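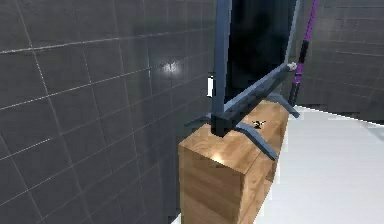

Dark grey wall tiles, square, lighter grout (render)

Thread: Cuvent "attention guarantee" – anyone bought it?

mossbank_media
We've been pitched the Cuvent video package for a tile client. They charge only for ads watched past 13 seconds, and they say Tisex does the measuring. Minimum spend is £500. Sounds fair on paper. What's the catch?

plainrate
Who owns Tisex? Last I looked it had the same registered address as Cuvent. I wouldn't let a shop weigh its own potatoes.

harbour_ads
Same building, different company. Half the firms on that estate share an address. We ran a test in December and paid for 362 completed views, and our own site figures didn't look far off.

plainrate
"Didn't look far off" from what? Your site counts visits. It can't tell you if anyone sat through an ad or left it playing in another tab while they made tea.

harbour_ads
Fair point on the tabs. They told us background tabs are left out. I haven't seen that in writing.

mossbank_media
It isn't in my contract either, just checked. There's a line about "active sessions" and no definition.

3rdcoffee
Ask for the raw log before you sign. We asked Dredatus for theirs last year and got a PDF with a pie chart in it. Didn't renew.

Perić_fan_club
Bit harsh on all of them. The Perić agency uses Cuvent for kitchens and bathrooms and keeps going back, so somebody is happy.

plainrate
Agencies go back to whoever pays them commission – ask what Perić gets before you count that as a recommendation.

Perić_fan_club
You've no idea whether they get any.

plainrate
No, and nor do you. Hence ask.

mossbank_media
Emailed Cuvent for the log and a definition of "active". The reply offers me a call with their sales lead at 3. I've said I'd like it in writing first.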